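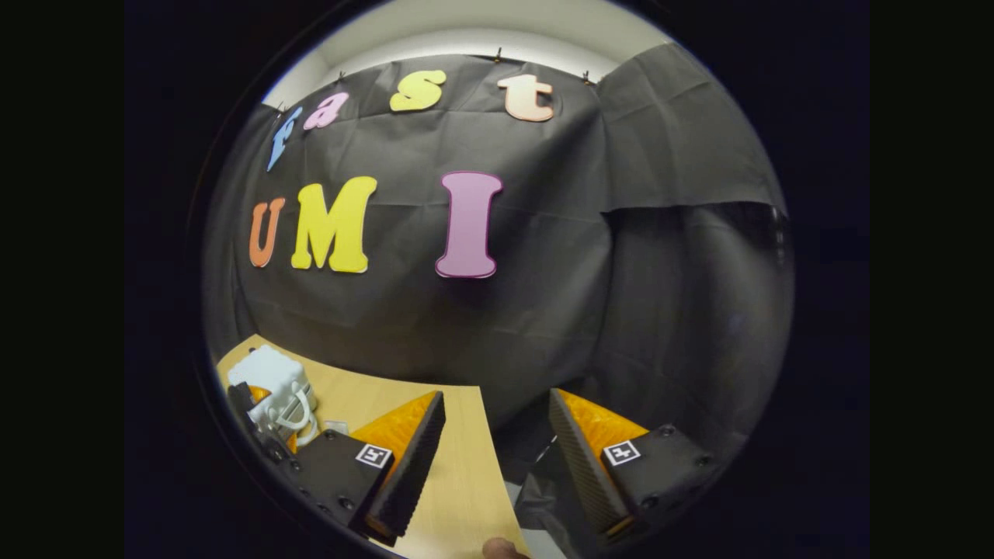
Fifteen pages of two-column text is too much for one evening, according to Ľubomír Štěpánek, and the first round of the reading study should have used shorter passages with a break between them. The second round has been changed accordingly. Passages are now one page each, and sessions include a fixed rest period.

Call for participants: reading speed and line length in printed text

Werari is recruiting adult readers for the second round of a study on how line length and line spacing affect silent reading speed. The study uses printed pages only. No screen reading is involved at any stage.

Background

Published recommendations for line length differ widely, and many of them were written for book typography. The present study concerns working documents: instruction leaflets, tenancy agreements, insurance schedules and similar material, which people often read once and under some time pressure. The first round compared two column widths. The second round adds a third width and two levels of line spacing, giving six page layouts in total. Typeface, type size and paper stock are held constant.

Who can take part

We are looking for 70 participants. Applicants must:

- be 18 or older on the day of the first session
- read English fluently, as a first or additional language
- have normal or corrected vision at reading distance
- be able to attend two sessions in person

Applicants who took part in the first round are not eligible, as some of the passages have been kept. Professional proofreaders and copy editors are asked to state this on the form. They will be assigned to a separate group, which is limited in size and may fill early.

A diagnosis of dyslexia does not exclude an applicant. Results from readers with dyslexia will be analyzed separately, and the form contains an optional question for this purpose.

What the sessions involve

Each session contains three blocks. In each block the participant reads one passage silently at a normal pace, presses a desk button on reaching the last line, and then completes a short written comprehension check. Passages average 300 words. The rest period between blocks is 15 minutes and cannot be shortened, even at the participant's request.

Participants should not try to read as quickly as possible. Trials in which the comprehension score falls below the set threshold are removed from the speed analysis. Payment is not affected by speed or by comprehension score.

Reading glasses normally used for print must be brought to both sessions. Contact lenses are acceptable. The same correction should be worn each time. Desk height is adjustable, and lighting is kept at the same level for all participants.

Location and dates

Sessions take place at the Durnska building, second floor, room Hrubý. The main entrance has steps; a level entrance is on the Estside parking lot. Evening and daytime slots are available throughout February. The two sessions must be at least seven days apart, and both must be completed before the end of the month.

Payment

Participants receive $30 per session, paid by bank transfer after the second session. Participants who withdraw after the first session will be paid for that session. Travel costs within the city are not reimbursed. Those coming from farther away may ask about a fixed travel allowance before booking.

Data and consent

Reading times, comprehension scores, age band and vision correction are recorded under a participant number. Names and bank details are stored separately and deleted once payment has cleared. No audio or video is recorded. Participants may withdraw their data at any time until the analysis file is closed, after which individual records can no longer be identified.

How to apply

Complete the application form, available at the Durnska front desk or by mail on request. State two preferred slots for each session and one alternative. Incomplete forms will be returned once for correction. Slots are assigned in order of receipt, within age bands.

Questions about eligibility should be marked "Reading study, round two" and addressed to the Werari study office. Questions about the passages themselves cannot be answered before the second session. A summary of results will be mailed to participants who check the relevant box on the form.

Call issued 13 November 2022.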